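Picnic and party tableware: your questions, our answers
Vuvau, Clestunley
Last updated 2020-08-26

Do I need matching cups?

No. Anyone who says you do probably has a set to sell. We stock cups in single colours because people ask for them, and the drink tastes the same out of all of them. If you already own six odd beakers that don't leak, keep your money.

Is colour coding worth it?

Sometimes. The theory is that each child picks a colour, remembers it and sticks to it all afternoon. We have our doubts about the remembering. It does help when two children want the same squash and one has a cold. For adults, a pen and a strip of tape does the job for less.

Which colours go together?

We get this one more than we would like. Pink, light blue and green sit well enough in a row on a plain white table, which hides nothing and flatters most things. On a patterned cloth they can look like a jumble. Try them on your own table before you order a second lot.
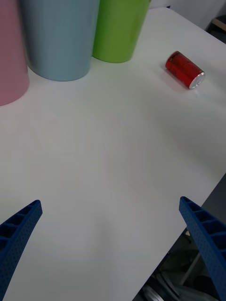
Pink, light blue and green on a white tabletop, with a small red can on its side.

Will a small can fit in one cup?

Pouring a small can into a large cup is rarely a problem. Pouring it in fast is. Fizzy drinks froth, and a cup that holds the lot once it has settled may not hold it on the way. Check the volume on your can against the volume on the cup's label, and allow a bit over.

Are the cups "unbreakable"?

We don't use the word. Plenty of sellers do, and then the small print says "under normal use". Dropping a cup on a patio is normal use in our house. Expect scratches, and expect a crack sooner or later if they live in the bottom of a rucksack.

Can they go in the dishwasher?

Look under the base. If there is no dishwasher mark, wash by hand. If there is one, use the top rack anyway — we have seen too many warped rims to trust the mark on its own.

Do coloured cups stain?

Pale ones show tea and blackcurrant first. Bicarbonate of soda on a damp cloth shifts most of it. The special tablets cost more and, as far as we can tell, do much the same.

What is the difference between the Lunde and Idwood ranges?

Mostly the price. Lunde cups stack, Idwood cups don't. The Idwood leaflet talks about a "superior feel". We couldn't pick it out with our eyes shut, but you are welcome to try both at the counter.

Is there a discount for large orders?

Yes, on 100 cups or more of one range. Colours can be mixed.

Can I send them back?

Unused cups, yes, up to the end of September for anything bought this summer. Keep the receipt. Cups that have been to a party are yours.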